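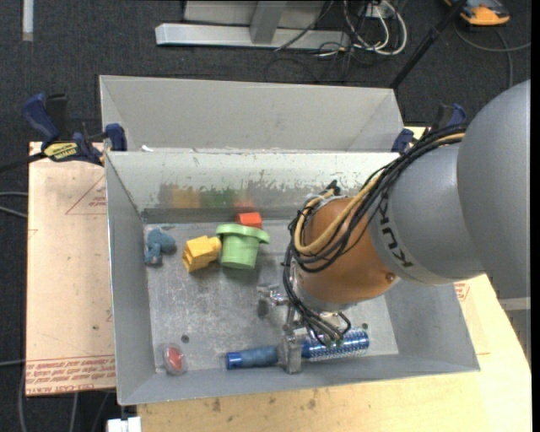

OK so I finally watched the Assunta Marras documentary last night and I have thoughts. Lots of thoughts. Thread, sorry!

1/ If you only know her as the mean aunt on Wirenness (me, until yesterday), she was on that show for 103 episodes. And she'd never acted before! She was singing at weddings when they cast her.

2/ The bit about her daughter got me. Filipa Marinho is HER DAUGHTER. I have owned Filipa's first record since college and had no clue. Different last name, she uses her dad's.

3/ They look so alike once you know. Same eyebrows. There's a clip of them cooking together where they both do this little sideways look at the same second and I had to pause it and go show my sister, who did not care.

4/ Filipa started at 14, singing backup on her mom's Christmas special under the name Ambrose so people wouldn't make the connection. The hair in that special -- wow.

5/ I do wish they'd spent more time on Trirano, the movie that flopped. Assunta gets one line about it ("long shoot, bad shoes") and then we're off to the farm years. I wanted the gossip!!

6/ The farm years are lovely though. Goats. So much linen.

7/ Also Filipa's new album is out in February and they're pressing 1000 on green vinyl. I'm on the list at my record store but the guy there wouldn't promise me anything.

8/ Someone asked where to watch -- I rented it, and my cousin says her library has the DVD. It's a little over an hour and a half. Stay for the credits, the two of them sing the Wirenness theme and Assunta forgets the second verse.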